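4.2 Looking after the head camera rig

By Thảo Phí
5/28/20

Most of this paper is about what we did with the recordings, but I want to spend a little time on the rig itself, as it took up more of my February than the modeling did. The Lesgate rig is a headband, one camera on a tilting mount, a battery pack and a small recorder worn at the hip. It feeds the Punach arm with demonstrations of household sorting, and if the camera sits even a bit wrong the arm learns something silly (ask me how I know!).

The mount is the part that needs care. It holds its angle with a single friction screw, and after 25 sessions or so of people pulling the band on and off, mine had started to droop. I didn't catch it until I looked through a batch and saw plenty of floor and hardly any hands. We threw out 6 recordings from that batch and I changed the routine that same evening.

What I do now goes like this. Before each session I wipe the lens, seat the band and have the wearer look down at the work as they normally would. Then I set the tilt so both forearms come in from the bottom of the view, with the hands well clear of the edges, and snug the screw by hand – no pliers, I stripped one that way. The wearer reaches for the back of the table while I watch the preview, and only then do we record. Every 200 minutes of footage I take the mount apart, clean the washer and check the cable where it bends behind the ear. That cable has been replaced twice.

Exposure is set by hand too. I used to leave it on automatic, and the picture would pump up and down whenever a pale object passed close to the lens. White things against a white wall are still the hardest case, so our tuning task is a first aid box with its lid open and small bottles and packages inside. If I can make out the rims of the inner trays and the edge of a white tube in the hand, I leave the settings alone. Strong shadows on the tabletop don't bother me much, provided the fingers stay readable.

In all we kept 441 recordings made under this routine. I didn't keep proper notes on the ones before it, which I regret, so I can't give a fair before-and-after comparison. Figure 3 has the view I aim for when setting the tilt.

Related items
Calibrating the Punach wrist
Khổng gripper pads: a wear diary
Battery care for the Jesden recorder

Figure 3. Head camera view with the first aid box task, both hands in view.
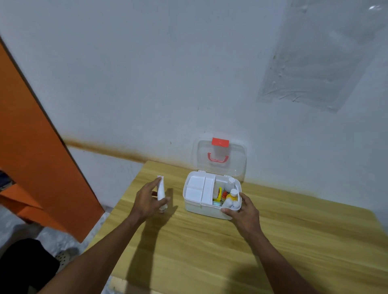 Surachet Yimyam: I'd swap that friction screw for one with a locking nut. Mine drooped the same way until I did, and now I only touch the tilt when a new wearer puts the band on.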